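拭き取り作業のデモ映像から計画を作るまで 発表用メモ
2019年7月1日
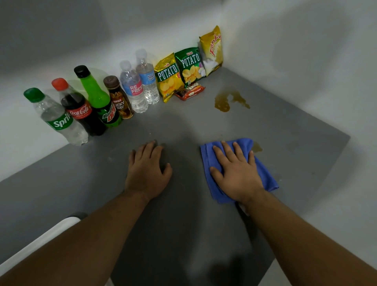 (最初に、ゆっくり話すこと。タイトルを読んだあと、水を一口飲んでから始める)

皆さん、こんにちは。今日は、人が机を拭く動作を記録して、その記録からロボットの計画を作るソフトウェアについてお話しします。私の日本語は少し遅いかもしれませんが、時間の中で終わるように準備しました。質問は途中でも大丈夫です。

私たちのチームは、ロボットの腕そのものを作っていません。私たちが作っているのは、腕の上で動くソフトウェアです。名前は三つ出てきますので、先に紹介します。Curkeckは認識の部分、Filexは計画の部分、Yuleは記録と再生の道具です。この三つを一緒に動かす環境をDimiaと呼んでいます。発音は人によって違いますが、私は「ディミア」と言います。

1 なぜ拭き取りなのか

(ここは短く。前の発表と重なる可能性がある)

物をつかんで置く作業については、すでにたくさんの研究があります。つかむ作業では、成功の条件が比較的はっきりしています。物が目的の場所にあれば成功です。

拭く作業では、その条件を書くことが難しいです。汚れには決まった形がありません。広がりますし、布で押すと動きます。最初は楕円だったものが、一回拭いたあとには薄い線になっていることもあります。CADモデルも、もちろんありません。ですから、物体の姿勢を推定して、そこへ手を動かすという普通の流れがそのままでは使えません。

もう一つの理由は、もっと実際的です。机の上には、汚れだけがあるわけではありません。飲み物のボトルや、お菓子の袋が一緒に置いてあります。人は、それを倒さないように手を動かします。そのとき人は距離をほとんど意識していないと思います。この意識していない部分を、私たちは計画のコストとして書きたいのです。

2 記録の取り方

(スライドを最初の写真に戻す。会場の後ろの人に見えているか確認する)

記録は、頭の高さのカメラから取ります。この位置を選ぶと、両方の手と机の面が同時に入ります。欠点は、腕が机に影を落とすことです。この写真でも、腕の影が机の手前の中央にかかっています。影の問題は、あとで認識のところでもう一度出てきますので、覚えておいてください。

右手は青いマイクロファイバーの布を押さえています。左手は、手のひらを下にして机の上にあります。私は最初、左手は計画に関係がないと考えて、データから消していました。これは間違いでした。左手の位置は、体の支えになっている場合があります。また、ロボットに二本の腕がある場合、使っていない腕をどこに置くかという問題は必ず出ます。今は左手の軌道も残しています。

Yuleの記録の単位は「区間」です。一つの区間は、布が机に触れた瞬間から、離れた瞬間までです。April、すみません、4月に集めた最初のセットには307の区間があります。そのうち39の区間は、境界の判定に失敗したので、手で直しました。

(「手で直した」と言うと必ず質問が来る。答え:布を少しだけ持ち上げて、すぐに戻した場合です。力のセンサーがないので、映像だけで決めるしかありませんでした)

区間を短くしすぎると、計画の意図が見えなくなります。長くすると、途中で目標が変わったことに気がつきません。この長さについては、チームの中でまだ意見が分かれています。私は、短いほうがよいという立場です。短い区間は、あとでつなぐことができるからです。

3 Curkeck 認識

Curkeckは、画像の各画素に三種類のラベルを付けます。「面」「避けるもの」「拭くもの」です。とても粗い分類です。物の名前は出しません。

物の名前を出さない理由を説明します。最初の版では、ボトルの種類まで認識しようとしました。写真の奥を見てください。スプライトやコカ・コーラの隣に、コーヒー色の短いボトルや水のボトルが並んでいます。しかし計画にとって、中身が何であるかは重要ではありません。重要なのは、どこに立っているか、そしてどのくらいの高さがあるかです。名前の認識をやめたら、学習がとても簡単になりました。

ただし、問題が残りました。透明なボトルです。透明なボトルの後ろには白い壁があり、下のほうでは机の灰色が透けます。初期の版では、水のボトルの下の部分が「面」になることがありました。つまり、計画の側から見ると、そこは布が通ってもよい場所です。これは危ないです。今は、ラベルやキャップを見つけたら、その下を机の面まで「避けるもの」として埋めます。単純な規則ですが、よく働いています。

袋についても同じような話があります。壁に立てかけてあるお菓子の袋は、表面が光ります。光った部分に穴が開いたようなラベルになりました。穴は形の処理で閉じています。

机に平らに置いてある小さい包みは、もっと難しいです。緑の袋の前に、赤と茶色の小さいお菓子が一つあります。高さがほとんどありませんから、深度の情報では机の一部に見えます。そして色には茶色が入っています。茶色の汚れを探しているCurkeckは、これを「拭くもの」と判定したがります。

(ここで少し待つ。聞いている人に、自分ならどうするか考えてもらう)

私たちの方法は、輪郭を見ることです。包みの輪郭はまっすぐな部分が長く、液体の輪郭は丸い部分と細い部分が混ざります。写真の右にある茶色の液体も、左側が丸く、右のほうへ細く伸びています。この特徴を入れてから、包みを拭こうとする誤りは減りました。まだゼロにはなっていません。

影については、約束したとおり、ここで話します。影の縁はぼんやりしていますが、机が暗いので、薄い汚れと似た明るさになることがあります。Curkeckは腕の位置を知っていますから、腕と一緒に動く暗い部分は影として捨てます。この処理には2枚の連続した画像が必要です。一枚の画像だけでは決めません。

4 Filex 計画

計画は二つの段に分かれています。上の段は順番を決めます。どの汚れを先に拭くか、どの方向から入るか、です。下の段は、布の中心が通る道を作ります。

上の段について。写真では、茶色の汚れが大きいものと小さいものの二つあります。小さいほうは布に近く、大きいほうは奥にあります。皆さんは、どちらを先に拭きますか。私は、近いほうを先に拭くのが自然だと思います。奥を先に拭く計画では、布が手前の汚れの上を通って、汚れを引きずる可能性があります。

Filexの最初の版は、大きい汚れを先に選びました。コストを面積だけで計算していたからです。シミュレーションでは問題がありませんでした。シミュレーションの液体は、布で引きずられなかったからです。この経験から、私はシミュレーションの結果を見るとき、まず「何が動かないことになっているか」を確認するようになりました。

今のコストには、次の項が入っています。
・布が、まだ拭いていない汚れの上を通る長さ
・「避けるもの」までの最短距離
・手首の向きの変化
・布の同じ面を使い続けた時間

最後の項は、少し恥ずかしいですが、係数を手で決めています。布がどのくらい汚れたかを測る方法が、まだありません。布は丸まっていて、折り目がありますので、外から見えるのは一部だけです。

下の段では、候補の道を1,000本作って、コストの低いものを選びます。候補の作り方は、記録した人の動きを少しずつ変形するものです。完全に乱数で作る方法も試しましたが、角の近くで良い候補がほとんど出ませんでした。壁が二枚あって、その前に物があるような場所では、人の記録から始めたほうが早いです。

汚れの外側から内側へ向かって拭くことは、規則として書きませんでした。記録の中の動きから候補が出ますので、その形は候補の中に入っています。規則にするかどうかは、これから決めます。

5 Yule 再生と確認

(デモの動画がある場合はここ。ネットワークが遅いときは飛ばす)

Yuleは、記録と計画を同じ時間軸に並べて見せる道具です。左に元の映像、右にFilexの計画、下にコストの内訳が出ます。地味な道具ですが、私は一日の中で一番長く使っています。

便利なのは、コストの一つの項だけを消して、計画をもう一度作る機能です。例えば「避けるもの」の項を消すと、布はすぐにボトルの根元へ近づきます。どの項が計画を支えているのか、目で見てわかります。

不便なところもあります。記録のファイルが大きいので、開くまで時間がかかります。それから、版が違うCurkeckのラベルを読むと、警告を出さずに古い色で表示します。私はこれで一度、半日を無駄にしました。次の版では、ラベルの版が合わないときは開かないようにします。

6 できていないこと

(正直に話す。急がない)

力の制御は、今日の話に入っていません。布を押す強さは一定と仮定しています。乾いた汚れには、これでは足りないと思います。

布を裏返す動作も、計画に入っていません。人は拭きながら指で布を少し動かして、きれいな面を出します。記録の中では何回も見ましたが、指の動きは布に隠れて、うまく取れません。

それから、物を一度どかして拭くという選択肢がありません。Filexは、物を避けるだけです。小さい包みなどは、持ち上げてから下を拭くほうが良い場合が多いでしょう。これは、つかむ計画と拭く計画を一つの探索に入れるという問題になります。つかむ側の研究をしている方がいらっしゃいましたら、ぜひ後で声をかけてください。

質問が出たときのためのメモ

Q「学習だけで全部できないのか」:できるかもしれません。ただ、失敗したときに、認識が悪いのか計画が悪いのかを分けて見たいので、今は分けています。

Q「白い机では動くか」:灰色の机でだけ調整しました。白い机では影の処理をもう一度調整する必要があります。

Q「計画の速さは」:手元の計算機では、布を動かす前に一回計画して、区間が終わるたびに作り直します。拭いている途中での作り直しは、まだしていません。

Q「コードは公開するか」:Yuleから先に公開する予定です。ファイル形式の説明を書き終えてからになります。

(終わったら、最初のスライドに戻しておく。ケーブルを忘れないこと)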